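April
By Vasanthi Bhattacharjee

Skullengate Alen Field Radio Relay

The Alen is a tactical relay for small units that need to pass voice and position data across broken ground. It sits between handheld radios that can't reach each other and forwards their traffic over an encrypted link. Skullengate sells it to defense forces and to contractors working under a defense end-use license.

One relay supports up to 64 handhelds on a single net. Units can be chained, and a new relay joins the net once it has been loaded with the same key. No laptop is required in the field. Keys go in through the fill port on the side panel, and the zeroize switch sits under a guarded cover next to it.

The standard battery runs the relay for 42 hours at the low power setting. High power shortens that considerably, so units planning a longer stay should carry the vehicle adapter or the folding solar panel. Both are sold separately. The adapter fits 24-volt vehicle outlets only.

If the satellite timing signal is jammed or lost, the Alen keeps its own clock and goes on hopping. Holdover was extended in the current firmware after the Pestwood exercise, where operators asked for more time before a manual resync. Older units can be updated at the depot — the update can't be done over the air.

The housing is sealed against dust and rain. It is not rated for immersion. Use the Riviere float bag for river crossings, and check the antenna collar for grit before reattaching the whip.

Orders ship in cases of 20 with antennas, straps and one fill cable per case. Single units are available for evaluation. Operator training takes one day at your site, and maintainer training is held at Skullengate. Contact Uriel Orellana in defense sales for lead times and export paperwork. 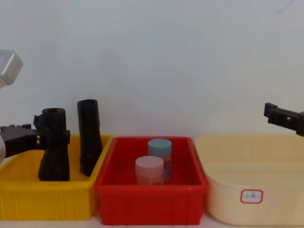
Spare antennas and fill cables can be ordered without a new license if the relays are already on your account.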